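Banana in Bowl: recording your first demos on the two-arm bench
Stesska Robotics Club, build notes, June 2026 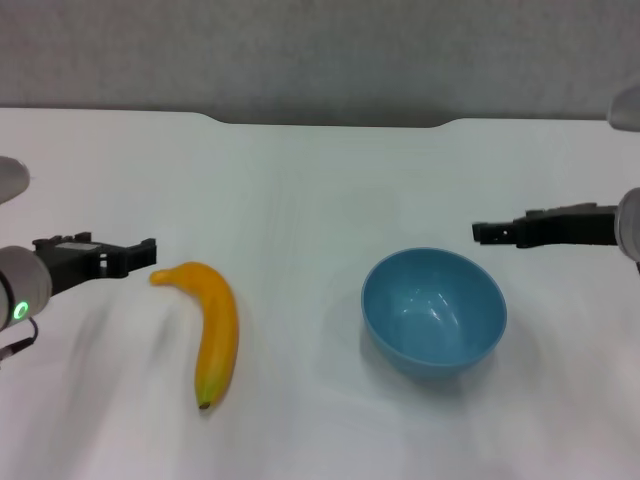 Start layout, head camera view. Banana left, bowl right, both grippers holding nothing.

Quick writeup for new members, Henryk asked for it before the next intake. Assumes you've done the safety chat with Danuta and your name is on the sheet. If not, stop reading and go do that.

What you're doing
Left arm picks up the banana, puts it in the blue bowl, lets go, goes home. Right arm mostly hangs around, but it gets recorded too so park it properly. You do this 50 times. Then you train on it overnight and see what it does on its own.

Before you power anything
Clear the table. Phones, drink bottles, Zofia's calipers, all of it.
Check the cables behind each wrist. They need slack. If one is tight at full reach, re-route it now.
Backdrop pulled flat enough, doesn't have to be perfect.
Overhead lights on, blinds down. Sun across a white table wrecks the exposure and you wont notice till training.

Power up
Left arm first, wait for the ring light to go steady green, then right arm. Then the laptop. Log in as bench, not your own account, or the files end up somewhere stupid.
Open the Vamach recorder, pick the profile called two_arm_table. Check you've got head camera plus both wrists. Three feeds. If a wrist feed is black, unplug and replug at the hub end.

Setting the start position
Run "home both". Grippers should come in from either side, pointing at each other, well clear of the table. If one is way higher than the other, re-home it. A bit lower on one side is fine.
Banana goes on the left half, bowl right of centre. Bowl upright, empty.
Look at the head feed, not at the table. What you can see from your chair isn't what the policy gets. If the bowl is half hidden behind the right gripper in the feed, slide it toward you.

Recording
1. Hit R. Wait for the beep.
2. Bring the left gripper over the fattest part of the banana. Fingers go across it, not along it.
3. Down slow. Stop before you touch the table. The fingertips scrape and Damian has to print new ones.
4. Close gently. Grip force 200 is the setting in the profile, leave it there. Higher and you get mush.
5. Lift straight up, clear the bowl rim by a good hand width, then across.
6. Lower in, open, wait a beat, lift out.
7. Home. Hit R again to stop.
8. Keep or bin. Bin it if you dropped it, bumped the bowl, or went off and did something weird halfway.

Don't rush. Don't dawdle either. If you pause for ages thinking, the robot learns to pause for ages.

Moving things between takes
Shift the banana a few cm and rotate it every time. Neck left, neck right, neck away from you, all of them. Shift the bowl every fifth take or so, small moves. Last term Magdy's group never moved the bowl, and their arm dropped the banana on bare table as soon as somebody bumped it over. Good video though.

Swap the fruit when it gets spotty or soft. Colour change over a session is ok, a split skin isn't. Gets in the finger joints and stinks.

Checking your takes
Play back at least ten before you pack up. Looking for:
- frozen wrist camera (most common)
- your hand in shot at the start, trim it
- gripper value stuck at 200 the whole take, means the trigger wasn't reading
- takes where the banana is in the exact same spot, redo some

Saving
Copy the folder to the Risex drive. Name it date_yourname_banana. No spaces please, the training script falls over on spaces and I'm sick of renaming them.

Training
Settings are in the shared folder, don't touch batch size. Start it, check the loss is going down after a few minutes, leave it. Put a note on the laptop so it doesn't get shut.

Known problems
Left arm drifts down when it's been on a while. Re-home every ten takes.
Recorder says disk full when it isn't. Restart it.
Emergency stop needs a twist AND a pull to release. People keep thinking it's broken.

Shutdown is right arm, left arm, laptop. Bowl gets washed. Bananas go in the green bin outside, not the one under the bench.

Questions to Damian or in the bench channel. Part two (handing off from left to right) is coming when I get time to write it.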